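4.2 Demontage-Episode vorbereiten (PC-Tower)

Gilt für Zelle Saha mit zwei Armen. Für Skarnesia siehe 4.5, dort andere Greifer.

1. Tower flach auf den Tisch legen, offene Seite nach oben. Seitenblech vorher ab, kommt nicht in die Episode.
2. Netzkabel ab. Power-Taste am Tower kurz halten, Restladung raus.
3. Ablageplatte links neben das Gehäuse. Nicht verschieben nach der Kalibrierung!
4. Beide Arme in Home. Bavix starten, Profil "multcombe_teardown" laden.
5. Greifkraft prüfen: 800 g Testgewicht heben, halten, ablegen.

ACHTUNG: Kabelschlaufe am Arm muss frei hängen. Bleibt sie am Gehäuserand hängen, Episode abbrechen - nicht von Hand nachhelfen solange der Arm bestromt ist.
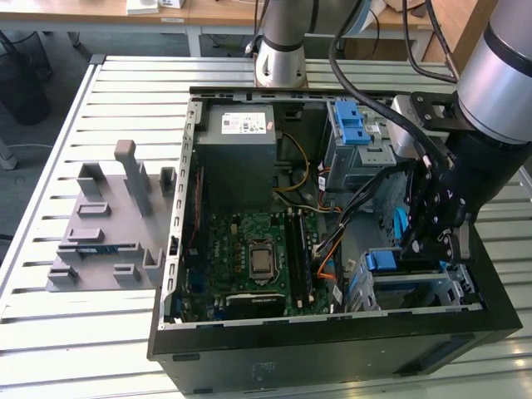 Abb. 12: Greifer über der Laufwerksseite, Ablageplatte links.

6. Anfahrpunkt über den Laufwerken setzen. Blaue Teile an den Schächten nicht mit den Fingern berühren beim Absenken.
7. Aufnahme starten. Bis zu 39 Episoden pro Speicherblock, dann neuen Block anlegen.
8. Nach jeder Episode Label setzen (ok / abgebrochen / unklar). Unklare bitte nicht löschen, die brauchen wir für die Auswertung der Fehlgriffe.

Hinweis: Bei Fehler 2 Kalibirerung wiederholen, ab Schritt 3. Kommt er nochmal, Log sichern und Zelle aus.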